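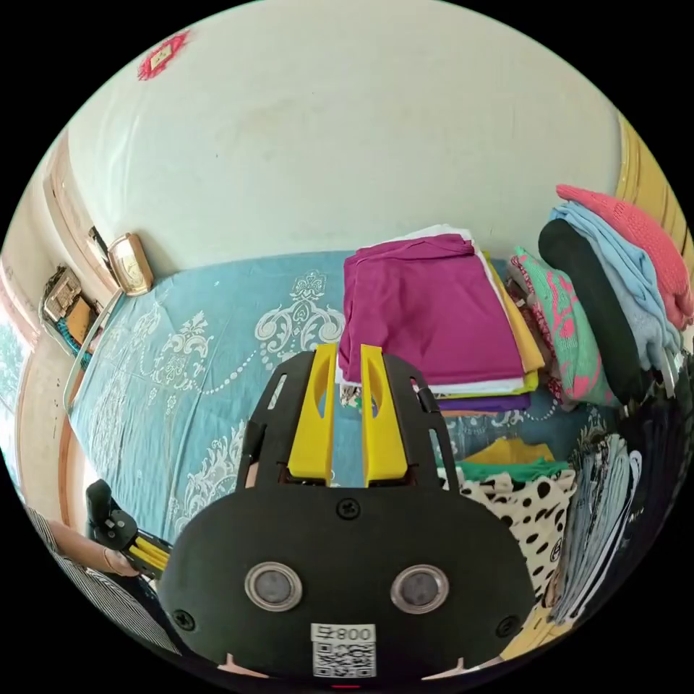 Folding on the bed, and other laundry habits I've finally settled on

I used to fold laundry on the couch in front of the TV. It took all evening, half of it ended up on the floor, and by the time I was done I'd lost interest in carrying it anywhere. So it sat there until someone needed the couch. These days everything gets folded on the bed, and I'm never going back!

The big thing about a bed is that you can't go to sleep until it's cleared. That's really the whole trick. If I start at four on a Saturday afternoon, I know those piles are going into the wardrobe by bedtime, even if I wander off in the middle to make tea (I always wander off in the middle).

Make the bed first

Pull the bedspread flat before a single shirt goes on it. A lumpy quilt makes for leaning piles, and leaning piles become one big pile. I like a patterned spread for this job too. Ours is teal-blue with white scrolls and medallions all over it, and it doesn't show every bit of lint the way my old plain navy one did. I run a dry rubber glove over it when I'm done and the fuzz rolls right up.

If you have pets, keep a clean old sheet to throw over everything first. Shake it out the window afterward. Don't put it in with the next wash like I did, or you'll be picking cat hair off your good black pants for a month.

Sort before you fold

I dump the basket at the foot of the bed and sort by how a thing folds, and I leave the question of who it belongs to for later. My sister thinks this is nuts. But when your hands are doing the same fold over and over they speed up without you noticing, and switching from a sock to a skirt to a pillowcase is what makes it feel endless.

Mine go more or less like this:

Jeans and anything denim
T-shirts and thin tops
Knits and sweaters
Slippery stuff, blouses and scarves
Cloths, towels and odds and ends

Denim gets its own stack at the edge of the bed. It's heavy, it stays where you put it, and if you put it on top of anything soft you'll squash the soft thing flat. Same goes in the wardrobe, by the way – jeans at the bottom, always.

Two kinds of piles

Tall stacks look great and I can't resist making them, but they only work when everything in them is folded to the same width. I have a tall one going nearly every week, with a magenta piece on the top this time and a bit of mustard yellow and purple peeking out lower down, and what keeps a stack like that standing is that the folded edges all face the same way. Put the fold toward you. When you pull something out later, you're pulling from one clean edge, and the neighbors don't come along for the ride.

The other kind is what I call the slouchy pile, for the things that won't ever be square. Knits, mostly. A coral-pink knit is not going to sit up straight for me and I've stopped asking it to. Those go on top of their pile, never underneath, and I keep slouchy piles low. If one starts leaning, I split it in two right then. Thirty seconds now or ten minutes of refolding later.

The template trick

My friend Yupin Sombatkul worked in a clothing shop called Sangkhawat for years, and she folds everything around a piece of stiff cardboard. You lay the shirt face down, put the card in the middle just below the collar, fold the sides in over it, fold the bottom up and slide the card out. Every shirt comes out the same size! I cut mine from a shipping box, measured to the width of my shelf divided by three, and covered it in packing tape so it slides easily.

You can buy plastic folding boards as well. I had a Jumetti one that flapped open and shut, and it was fun for a while, but it took up as much room as the clothes did. The cardboard lives between two stacks in the wardrobe and weighs nothing. If you're shopping for one anyway, get the kind that folds down flat.

Folding slippery things

Satiny blouses, thin scarves, that one lining that crawls out of every fold. Lay a cotton T-shirt down first, put the slippery piece on it, and fold them up together. Or put it between two cotton things in the stack. Cotton grips, and the slippery one stays put.

With prints I fold so that a good bit of the pattern lands on top. Polka dots, stripes, big flowers, whatever it is, you want to be able to tell at a glance which top you're looking at. I've got more black and white clothes than I care to admit and if the dots are tucked inside I'll unfold three things before I find them.

Colors in the stack

I don't do the rainbow thing. It's pretty, but it falls apart by Tuesday. What I will do is put a light piece between two dark ones that would otherwise blur together, so I can see where one ends and the next begins. It sounds fussy and takes no extra time at all.

New dark denim is the exception. For the first 4 washes or so I keep it away from anything white or pale, even folded. Dye can rub off on a shelf too, and a mint-green top with a blue smudge on the shoulder is a sad thing to find.

Make sure it's dry

Waistbands, pockets and the underarm seams of sweaters are the last places to dry. Pinch them before you fold. If they feel cool, they aren't ready, so hang them over the back of a chair for another 30 minutes and do the rest. Folding anything damp into a closed wardrobe is how you get that smell, and once it's in the wood it hangs on. An open box of baking soda on the bottom shelf helps (swap it out every couple of months), and so does leaving the doors open for an hour on a breezy day.

We have a wooden headboard and I'm forever tempted to hang damp things on it. Don't! Water marks on a wood finish are a pain to get out. A string of beads and a clock are all that's allowed up on the rail at my house.

Getting it from the bed to the wardrobe

Carry one stack at a time, one hand flat underneath and the other flat on top. I know. You want to do it in one trip. I've dropped enough one-trip loads to tell you the second trip is shorter.

Heavy things go in first, down low, then the tall square stacks at eye level, then the slouchy knits on the top shelf where nothing can land on them. Put clean things at the bottom of each stack if you're the sort who wears the same four tops over and over. Lift the stack, slide the new ones under, and you'll rotate through the rest of your clothes without thinking about it.

While it's all out

Since everything's on the bed anyway, I keep an empty bag hooked on the doorknob. Anything that makes me sigh when I fold it goes in the bag. Loose buttons go in a little dish with the needle already threaded, and I sew them on while I watch something in the evening. In May I do the bigger sort and the heavy sweaters go into a lidded tub with a few cedar blocks. Sand the blocks lightly each year and the scent comes back.

Next time I'll get to fitted sheets, which I've been putting off because I still do them a little differently every single time. If you have a good method that works with one person and short arms, please send it my way!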